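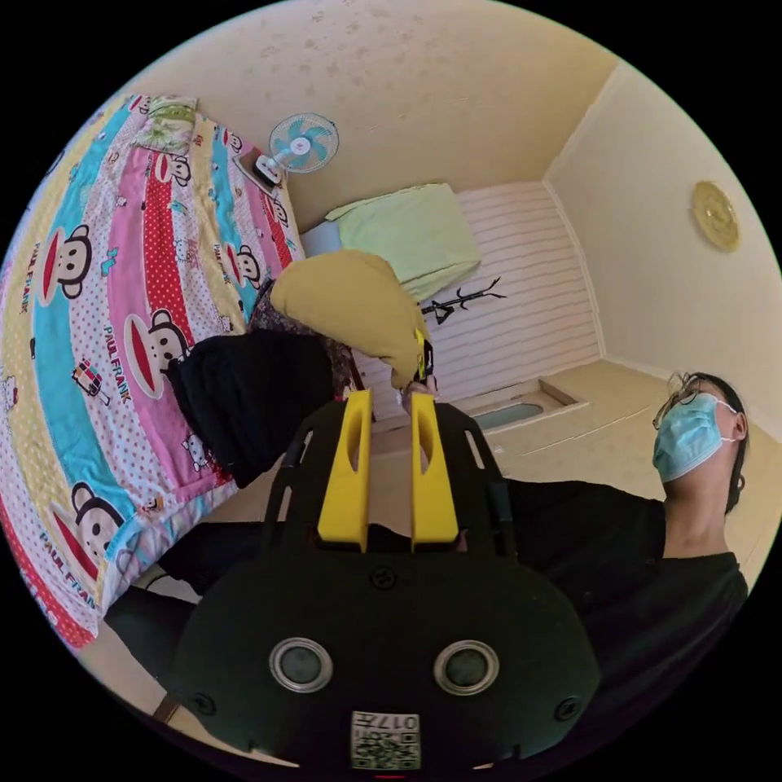

Plornodside Cook-Off: trophy and awards table checklist

Filled in by Marcelle Texier, Saturday morning, before prize-giving. Comments are under each item. Anything marked FAIL or FOLLOW UP needs sorting before the table opens to the public.

Section A. Delivery and storage

A1. All boxes received and seals unbroken
PASS
One Korkero box had a crushed corner. Opened it and checked the cup inside. No damage to the cup, lid slightly stiff.

A2. Boxes stacked no higher than waist height
PASS
They were higher when I got here. Moved the marble bases to the floor by the wall.

A3. Packing material cleared away from walkways
FAIL, then PASS
Foam peanuts under the table and a long strip of tape by the side door. Swept up. Please take a bin bag to the table next time instead of using the empty boxes.

A4. Knives used for opening boxes put away
PASS
Blade retracted and back in the kit tin.

Section B. Trophies

B1. Figures tight on their columns
FOLLOW UP
The chef figure on the chilli runner-up trophy turns when you hold it by the hat. The nut underneath needs another half turn and I did not have the right spanner. Do not let anyone lift it by the figure.

B2. No sharp edges on cups, plates or handles
FAIL
The grilling trophy has a burr on the left handle. It caught my glove. Filed it down with the small file but it has left a dull patch. Devus have been told and will swap it after the event if the winner wants that.

B3. Engraving plates flat and fully stuck down
PASS
Pressed each one along the edges. The plate on the junior baking cup was lifting at one end. Wiped the base, put on fresh tape and held it down.

B4. Names and categories match the entry sheet
PASS with comment
"Barbeque" on one plate and "Barbecue" on the rest. Leaving it for this year. The order form for next July should have the spelling typed in, as handwriting gets read differently each time.

B5. Food-use stickers on bowls and platters
FAIL, then PASS
The Sakamoto platter is for display only. The coating is not safe for food and last year's winner served sausages off theirs. Sticker now on the underside and a card goes in the box as well.

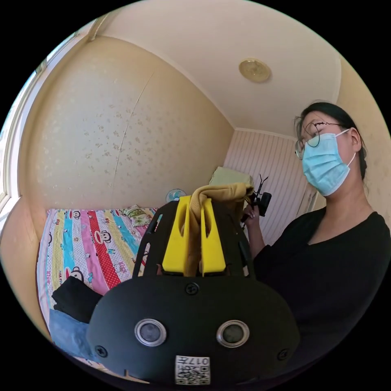
B6. Heavy trophies marked as needing both hands
PASS
The overall winner's trophy weighs 8 kilos with its base. Whoever presents it should pass it over at chest height and wait until the winner has hold of the base.

Section C. Table and display

C1. Table legs locked
PASS
Pushed from both ends. No movement.

C2. Cloth clear of the floor
FAIL, then PASS
It was trailing at the front where people queue for photographs. Folded under and clipped.

C3. Tall trophies set back from the front edge
PASS
Set back 30 cm. Small medals at the front.

C4. Display at a safe distance from hot equipment
PASS
The nearest grill is 7 metres off. If the wind changes and smoke comes across, move the medals first, as the ribbons hold the smell.

C5. Extension lead for the spotlights taped down
FOLLOW UP
Taped along the back but there is a loose loop near the plug. Needs a cable cover. The spotlights stay off until it has one.

C6. Table weighted against wind
PASS
2 sandbags, one on each cross bar. The gazebo has its own weights, so leave those where they are.

Section D. Presentation

D1. Steps to the stage dry and non-slip
Check again just before prize-giving. People come up straight from the washing-up area with wet shoes.

D2. Winners asked to take off aprons with trailing ties
To be done by whoever calls the names.

D3. Spare boxes kept for winners travelling home
PASS
Flattened behind the table. Keep the lids with them.

Still open: B1, C5, D1, D2. The B2 swap is with Devus. Spanner for B1 is a 10, and the one in the kit tin is too small.

Signed: M. Texier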